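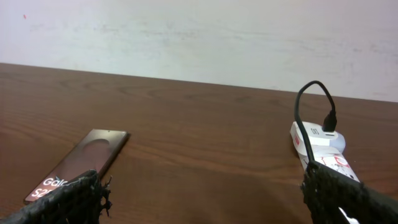

Wrist camera view with the Flaneck gripper open over a phone box and a small white device with a black cable plugged in.

Flaneck Club Gripper Kit
Two-finger parallel gripper with wrist camera, for school clubs and student project teams
Supplied by Todiseo
Part no. FL-747

Overview
The Flaneck Club Gripper Kit fits on the end of a small tabletop arm and gives a team two things to work with: a parallel gripper and a wrist camera that looks out between the fingers. It was specified for the tabletop handling class of the Plernau student competition, where entries pick up and move household items from a bare table. The kit is sold to schools and registered clubs. The arm is not included.

Mechanical
Two fingers, driven together by one servo. The fingers take push-on sleeves in a black textured material. The sleeves raise friction on glossy surfaces such as printed boxes and molded plastic cases. They are a wearing part. Fibers will work loose along the upper edge with use, and a frayed tip does not affect grip until the finger underneath shows through. Replace both sleeves at the same time so that the fingers close evenly.

Camera
Fixed focus, mounted above the gripper on a rigid bracket. Both fingertips stay in view when the gripper is open. The fingers will cover part of any object directly behind them, including printed text, so label reading should be done before the final approach. Teams using the Pathirana vision library should load the supplied calibration file first and then run the table-edge routine. A slight slant in the table edge is corrected in software and does not require the bracket to be moved.

Working with cables
Items with a cable attached are the harder half of the Plernau class. A plugged-in cable can stand up in a loop higher than the device itself, and a straight-down approach will press on it. Nayara Arruda, who coached the Todiseo pilot club, recommends approaching from the side away from the plug and limiting closing speed to the lowest setting. The starter code contains a routine for this, written by club members Jasper Visser and Sunita Kapoor. It is supplied as is.

Flat boxes should be gripped across the short side. If the box lies at an angle, rotate the wrist to match before descending.

In the box
Gripper body with servo
Wrist camera and bracket
2 finger sleeves, fitted
Spare sleeve set
USB cable
Mounting plate and screws
Printed setup sheet

Specifications
Payload: 900 g
Power: from arm controller
Setup time: 20 minutes with the printed sheet
Software: starter code and calibration file, by download

Revision note
May 2021: bracket stiffened and screw length changed. Earlier brackets remain legal for competition use. Sleeves are interchangeable between versions.

Ordering
Orders are placed by the supervising teacher or club lead. State the arm model so that the correct mounting plate is packed. Orders for the fall term should reach us before the end of August. Technical questions go to Ademir Sales, school accounts and spare parts to Lindalva Portela.

Related items
Sleeve set, pair
Mounting plate, blank
Camera cable, long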